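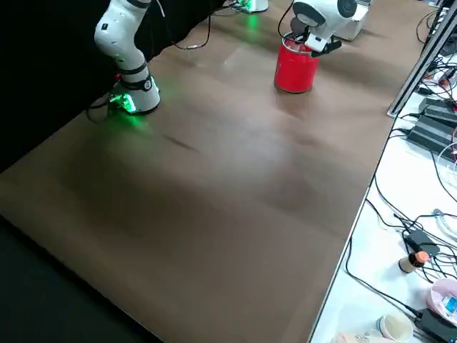
A red can on the brown table.

About Us

Hi, I'm Anum Sial, and I run Climwood, a small soda company in Duvton. We make fizzy drinks with real fruit in them, we put them in plain colored cans, and we argue about sweetness way more than is healthy. If you found us through a corner store fridge or a friend's cooler, welcome! Grab a drink and read on, this got longer than I planned.

How we started

I used to do the books for a grocery wholesaler, and I spent my lunch breaks reading the backs of soda cans. I wanted a sour cherry soda that tasted like the syrup my mother kept in the fridge door, and everything I could buy tasted like cough drops. So I started making my own at home with a soda siphon and a very sticky stove. The first batches were awful (one of them was somehow salty?) but my cousin Kamran Ansari kept coming over to drink them anyway, and after a while he stopped making a face.

Kamran knew how to weld and how to fix a pump, and I knew how to read an invoice, so we figured that made us a business. We rented the back half of an old tile showroom on Janjua Street and bought a secondhand canning line with more rust on it than I like to remember. The first proper run was 1,069 cans of sour cherry. I know the number because I wrote every single one down in a notebook, and I still have the notebook. We sold them out of the trunk of my car at the Saturday market and came home with two cans left, which we drank sitting on the loading dock with our coats on. It was December. Cherry soda in December, in an outdoor market! I don't recommend it as a launch plan, but people were really kind about it.

The cans

People ask about the cans more than they ask about the soda, so let me get into it. We use one color per flavor and keep the outside as plain as the rules let us. Red is sour cherry. Yellow is lemon and ginger, green is gooseberry, and the dusty purple one is blackcurrant. I like a drink I can find in a cooler full of ice without reading anything.

Red took the longest to get right. Our first red looked orange under store lights, and the second looked like brake fluid, and by the third I'd stopped sleeping properly. I-hsuan Yeh, who looks after our design and also most of our common sense, finally drove over with a lipstick, put it down in front of me and said "this one." She was right and we haven't touched it again.

We went with cans over glass early on. Glass is beautiful and I still miss it a bit, but it's heavy to ship, you can't take it to the pool, and I dropped a case of it on my foot. Cans also chill faster, and most of the towns we sell in will pick them up at the curb with the rest of the recycling. Please do give them a quick rinse first - the cherry one gets sticky.

The table

Every batch we make ends up on a table before it ends up in a box. Ours are big and brown and not glamorous, and they're where the real work of the company happens, if you ask me. We pull cans from the start, middle and end of a run and stand them up. We look at the rim and the seam, we turn the can in the light and check the color, and then somebody opens one and we all go quiet for a second and taste it.

I picked brown on purpose. On a white table a splash of cherry looks like a crime, and on a black one you can't see a drip at all. Brown shows you what you need to see, and the cans look good on it too, the red especially.

There are house rules. Whoever opens the can wipes up. No coffee on the table, ever (Kamran). You say what you taste before you hear what anybody else tasted, and "nice" doesn't count as an answer. If two people write down the same complaint, the batch waits until we know what's going on. We've held back batches I would have happily drunk, and I grumbled about it every time.

Who you'll run into

There are 11 of us now, and you'll probably end up on the phone with one of these:

Kamran Ansari - the canning line, the pumps, the noise. If something is rattling he can tell you what it is from the parking lot.

Kulsoom Khokhar - recipes. Kulsoom came to us from a bakery and she's the reason the gooseberry exists. She's working on a rhubarb, and I'm not allowed to say more than that.

I-hsuan Yeh - design, color, the website, and telling me when a paragraph is too long. (She has seen this page. We've agreed to disagree.)

Hanne Hauksdóttir - orders and deliveries. Stores love Hanne. She remembers which ones have a back door and which ones have a dog.

And me. I do the money, the market stall when it's warm, and the emails.

Where to find us

We're in more than 100 stores and cafes, mostly within a day's drive of Duvton, and Trulo carries our mixed case in all of their shops. You can also order direct. Cases come in packs of 25, which I know is an odd number. It fit the first boxes we could afford, and then everyone got used to it.

If you're a store owner and you'd like to try us, write and we'll send one can of each flavor with no strings. If you're a school or a club putting on a picnic, ask for Hanne and tell her the date early, because summer gets busy fast.

Can you visit?

Yes, please do! The little counter up front is open Wednesday to Saturday, ten to four, and there's a cold fridge and a bench in the sun. Ring the bell if it looks like we're all in the back, the line is loud and we won't hear you knocking. Parking is on the Janjua Street side, and the ramp is to the left of the blue door.

For anything else, email hello is the fastest way to get me, and I read everything, including the one from the gentleman who wants us to do celery. We're thinking about it, sir.

Anum

Page last updated 05/02/2021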